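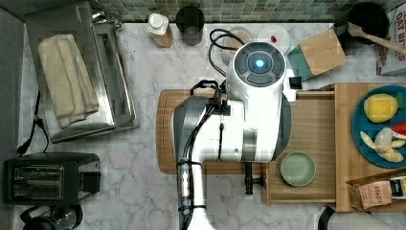 Play food on the teal plate, with the little green bowl close by.

By Wing-sze Lu
April

I bought the Pandberg play food set for my niece and I've ended up fussing with it more than she does! It's 14 pieces in a cotton bag, and my favorites so far are the lemon, the watermelon slice, the garlic bulb (garlic! in a toy set!) and a banana that's already half peeled – she thinks that one is hilarious.

The colors are cheerful and everything fits a small hand. We serve it on a real plate, with a box of Stash tea for the pretend café, and she charges me 44 dollars a cup.

My gripes? The bag is flimsy and the drawstring came out in the first week. I'd also love some bread. My friend Sinan Uysal has the Greten set, which does have bread, but I like these colors better. I'd buy it again, probably for my nephew next.

We use cookies to improve your visit. Accept | Settings

Related
Kirkuvine kids' apron review
Işık toy tea set: worth it?
Five play kitchens for small rooms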